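Search this site Go

Rilgate Shared Workshop: arm build, handout 4
Simulate first, bolt down later

Right, last time we got the joints talking to each other (hooray!) and I promised you'd get to pick something up. We will, but in the simulator, where a crash costs you a click. My own arm at home met the Ollbridge bench vice at full tilt in October, so I speak with feeling.

Open the Prado scene and set the speed to 60. Bring the gripper in from straight above, stop 66 mm over the lid, then creep down. Close the fingers gently – I use 58 on the grip setting.

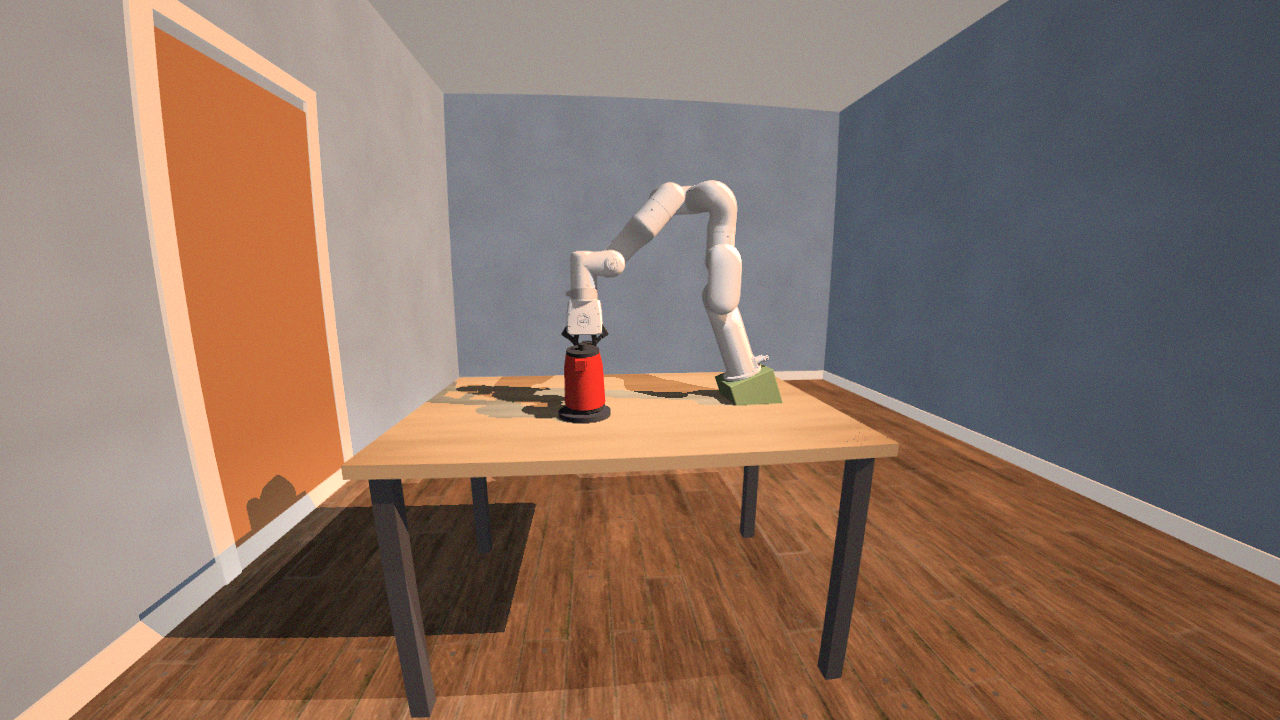
If the grasp slips, raise the grip a little at a time and run it again before you touch anything else. Save your log, all 400 lines of it, and bring it along next time.

Filed under: Handouts, Robot arms, Beginners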